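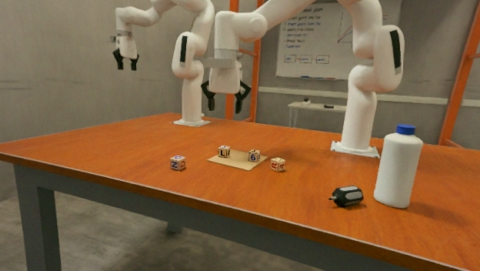
A two-arm workspace rendered in the Clollora simulator, with lettered cubes on and beside a piece of cardboard

Clollora

Clollora is a software package for planning and supervising the motion of two robot arms that share a work surface. It combines a scene model, a task sequencer, a motion planner and a runtime monitor, and is used mainly in simulation for tabletop rearrangement tasks such as sorting, spelling and stacking. The package was written at the Camcombe laboratory by Beril Ateş and Fongchan Srisuk, and is now maintained jointly with a second group at Potilbridge. The current major release is version 3.

Name and origin

The name was first used for a small collision-checking library that Ateş wrote as part of an earlier planner called Aksoy. Aksoy treated a pair of arms as one mechanism and searched for paths in their combined joint space. This gave sound results for short motions, but planning time rose steeply once the arms worked close together. Srisuk separated the collision checker from the planner and added a scheduler that could plan for each arm in turn, holding the other arm's committed motion as a moving obstacle. The scheduler became the core of Clollora, and the older name was dropped. Some configuration keys still begin with the prefix "aks".

Architecture

Clollora runs as a set of processes that exchange messages over a local network connection, by default on port 2545. Each process can be restarted without stopping the others, provided the scene server remains active.

Scene server. The scene server stores the pose, shape and status of every object in the workspace. Objects are held as fixed, movable or ignored. Fixed objects include the table and the arm bases. Movable objects can be grasped, and their poses are updated by the perception process. Ignored objects are rendered but take no part in planning; walls and background furniture are normally placed in this class when they lie beyond the reach of both arms.

Perception process. In simulation, object poses may be read directly from the physics engine or estimated from rendered camera images. The second mode is slower and is intended for testing how the planner behaves when poses are uncertain. Lettered cubes are a common test object for this mode. All the cubes in a set share a single geometry, so they can be told apart only by the markings on their faces, and a cube whose top face is misread will be placed correctly in the wrong position. The process reports a label for each face it can see, together with a confidence value, and the sequencer may ask for another view before assigning the cube to a goal.

Task sequencer. The sequencer converts a goal description into an ordered list of pick and place actions. A goal names a target region, the objects required in it and any constraint on their order or spacing. Objects not named in the goal are left where they are unless they obstruct a grasp. The sequencer assigns each action to one arm using an estimate of travel distance, and penalizes assignments that would bring both grippers over the same region at once.

Motion planner. The planner is a sampling-based method operating on one arm at a time. Arms with up to 7 joints are supported. For every action it produces an approach segment, a straight-line contact segment and a retreat segment. The retreat must end in a pose that leaves the target region clear for the other arm. Early versions returned an idle arm to a fixed home pose after every action; this was replaced in version 3 by a set of parking poses, which may lie above the table or outside its edge.
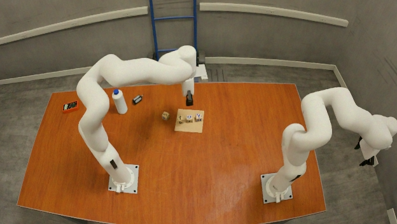

Parking poses are computed once, when the workspace is loaded. The planner samples candidate poses for each arm, discards those whose swept volume crosses the target region, and ranks the remainder by the time needed to return to work. A parked arm is treated as fixed until its next action begins. If no parking pose can be reached, the planner falls back to the old home pose and writes a warning to the log.

Runtime monitor. The monitor compares the commanded and simulated joint positions at each control step. A deviation above the set tolerance stops both arms, including the one that has not deviated. Separate stopping of the arms was tried by Yiğit Karaca at Potilbridge and withdrawn, as the moving arm could enter space that the planner had assumed would be vacated. Once both arms have stopped, the sequencer discards its remaining actions and plans again from the observed state.

Workspace files

A workspace is described in a plain text file listing the arms, their base positions, the table dimensions and the initial objects. Appearance settings, including surface texture, lighting and the contents of the surrounding room, are kept in a second file so that they can be varied without changing the geometry used in planning. The same task can then be run in many visual settings. Object placement may be given exactly or drawn from a region with a stated random seed. Containers and hand tools can be added as distractors, in which case the planner avoids them but the sequencer assigns them no action.

Testing

The regression suite contains 1265 workspaces. It was assembled by Şükran Canpolat, who also wrote the tool that replays a failed run from its message log. A run is counted as successful when all named objects are at rest inside the target region, in the required order, and both grippers are open and clear of them. Runs that reach the goal after a monitor stop are recorded in their own category. The full suite is run before each release, and a reduced set is run for every change to the planner.

Limitations

Clollora does not plan handovers between arms. An object that lies within reach of one arm only, and whose goal lies within reach of the other only, is reported as infeasible unless an intermediate resting place is defined in the workspace file. Deformable objects are not modelled; thin sheets are treated as rigid plates. This can produce errors when a gripper finger touches the edge of a sheet that would bend in practice.

The turn-based scheduler also gives conservative behaviour in crowded workspaces, where one arm may wait for the whole of the other's action. Bülent Taşdemir has described a variant that divides each action into shorter reservations of space. It is available as an experimental option, disabled by default, and does not support the replay tool.

See also

Aksoy (motion planner)
Dual-arm manipulation
Collision detection
Sampling-based motion planning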